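Trenden Writing Planner: a review after one challenge

Posted Mon 6 February

I bought the Trenden planner before the daily blogging challenge in May, used it for the whole month, and have kept using it since. A few readers asked what I thought of it, so I have put my notes together.

Trenden is a paper planner for people who post on a schedule. You get an undated book with a page for each post, a fold-out calendar at the front and a pocket inside the back cover. There is also a phone app, which I tried for two evenings and then deleted. It wanted me to type in everything I had already written down by hand.

Each page has a line for the title, a box for the first sentence, a space for sources and a strip at the bottom for links and replies. The box for the first sentence is the part I use most. If I can fill it in the night before, the post usually gets written by lunch. If I can't, I change the topic.

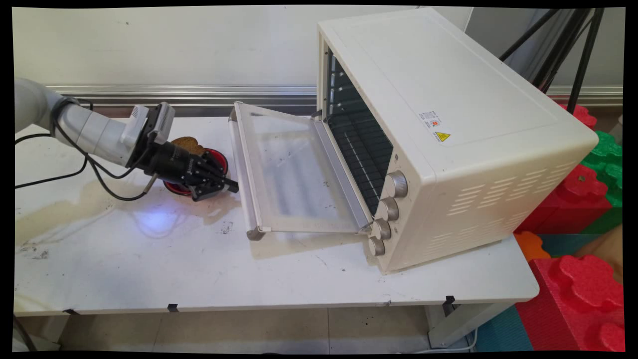

My posts run to 900 words on a long day, and the page is too small to outline one of those properly. I ended up using the facing page as well, so a book meant to last two months lasted me one. Morenike Okonkwo, who did the same challenge on her food blog, writes short posts and had plenty of room left over.

The fold-out calendar is good. It has 30 squares with no dates printed, large enough for a working title and a check mark. I planned four posts ahead most of the time and moved them around in pencil. The paper takes erasing well, but gel ink smears on it, and my left hand was gray for most of the first week.

The binding is my main complaint. It won't lie flat until you are well into the book, and by then the cover has started to curl. I held it open with a stapler. The Sovik notebook I used the year before opened flat from the first day and cost less, though it has plain ruled pages and you have to draw your own layout.

The back pocket holds index cards and not much else. I kept my list of blogs to visit in there. Visiting is the half of the challenge I always fall behind on, and the reply strip did help. I answered almost every comment, and I found Jummai Babalola's series on river ferries because I had a blank line to fill.

I would buy the planner again for a challenge month. For ordinary weekly posting I have gone back to the Sovik. Refills for the Trenden are sold separately and fit the same cover, but mine took two weeks to arrive, so order before you run out.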